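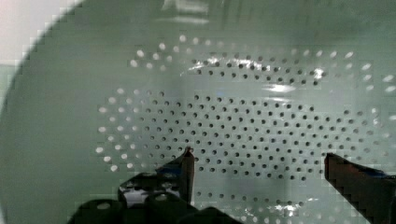
Wrist view, fingers open above the colander floor.

March 28, 2020
Posted by the Lavdale Manipulation Group, bench notebook
2 comments | 4 shares

Entry covers the full Saturday session on the kitchen table. The purpose was to extend the Slaoui collection with demonstrations of the colander, which the earlier sets hardly touch. The total for the kitchen set now stands at 173 accepted demonstrations, including those carried over from the earlier layouts. Rejected runs are kept in the separate folder and are not part of that number.

The instruction text used for most of the day was "lift the colander by the rim and set it down beside the plate." A shorter wording, "move the colander," was used for the remainder. Both wordings are stored with the runs exactly as they were given to the operator. Please do not merge them when the index is rebuilt. The Jalonholm readers have asked to see whether the length of the instruction matters to the trained policy, and they can only check this if the original text is preserved.

Approach. The operator brings the gripper over the colander with the fingers open, lines up one finger inside the rim and the other outside, lowers, and closes. In the wrist view the rim passes out of sight early in the approach, and the operator is then working mostly from the holes in the floor. Glare from the overhead light falls on the same surface. We tried one run with the lights lowered and did not continue with it. The glare will be present when the policy is tested, so it should be present in the demonstrations as well.

The blue tape on the fingers is to be left alone until the set is closed. If a piece comes loose, note the run number before replacing it.
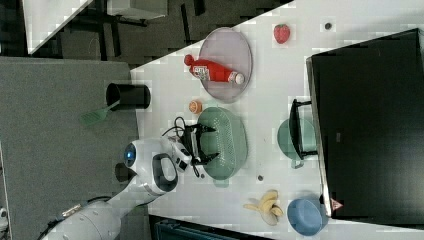
View of the table: gripper over the colander, bottle on the plate behind it.

Layout. The other objects are there as distractors and are moved between blocks of runs. The red bottle stays on the plate for the whole colander block. The toy fruit may go anywhere the arm does not need to pass. The bowl and the banana were the two objects most often in the way, and the operators were told to move them by hand between runs and never during one. A run in which a hand enters the work area after recording has started is rejected without review.

The spatula caused some discussion. When its head extends past the edge of the table, the elbow can brush it on the way back to the rest position. The previous notebook entry asked for it to be taken off the table altogether. We decided against that for this set – long thin objects near the edge are common in the Drarnau test layouts, and a policy that has never met one will not handle it well. The rest position was changed slightly instead. The new values are in the settings file under today's entry.

Operators worked in shifts and changed over at the end of each block. Their styles differ more than we would like. One lowers straight down and corrects at the bottom. The other corrects high and then drops in a single motion. Both are acceptable under the current guide. The operator code is recorded with each run, and anyone training on a part of the set should check that the part is not drawn from one operator only.

Rejections. The usual reasons appear in the log: fingers closed on air, colander pushed and not lifted, recording stopped too soon. A further reason was added today, "object tipped," for runs in which the colander came up at a steep angle and was set down badly. Earlier runs of that kind were filed under "other" and should be moved when time allows. A run where the first grasp fails and the second succeeds is still accepted, provided the operator did not stop the recording between the attempts. These recoveries are useful and should be marked with the recovery flag, which was forgotten in the first block of the day and has been filled in afterward from the video. 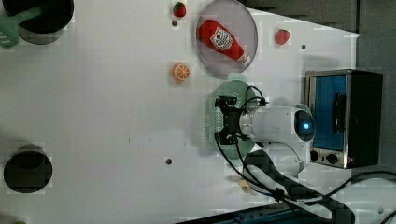 Overhead view. Bottle and fruit at the plate, toaster oven at right.

The overhead view was used for checking the layout before each block. A still from it is printed at the start of the block and the objects are compared with the layout sheet. The comparison was done by eye. It is slow and somewhat tiring toward the end of the afternoon, but it found one block in which the objects had been put back from memory and no longer agreed with the sheet. That block was recorded again from the beginning.

Remarks on the overhead view for whoever does the labeling: the arm hides a good part of whatever lies under the gripper, and the labeler should not guess at the hidden outline. Mark the visible part and use the "hidden" tag. Where the wrist view shows the same object clearly, the name may be taken from there. The translucent objects are the difficult ones. Their edges fade into the white table and the current labeling tool tends to snap to the wrong line. Draw these by hand.

The toaster oven is not part of any task in this set. It stays where it is, with the door shut, so that the layout agrees with the later sets in which it will be used. No operator should rest anything on top of it.

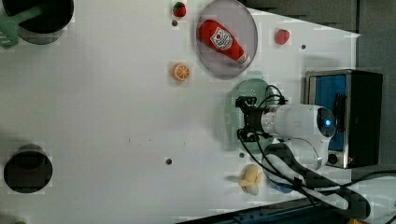 Timing between the views was checked twice, once before the first block and once after the last. The first check passed. The second showed the wrist recording running slightly behind the overhead recording, within the limit given in the guide but closer to it than we have seen before. The recorder was restarted and the check repeated with a normal result. The runs from the last block are accepted for now with a note attached. If the lag appears again on the next session day, they will have to be looked at one by one.

Storage. The day's recordings have been copied to the shared drive and the copy has been verified. The local files should not be deleted until the Drarnau copy is confirmed as well – that transfer was still running when the room was closed.

Open items:
Replace the layout sheet at the bench with the corrected one.
Move the old "other" rejections to "object tipped."
Ask Jalonholm which wording they want first.
Book the table for the bowl block in April.

Last updated: same day, after the Drarnau transfer was started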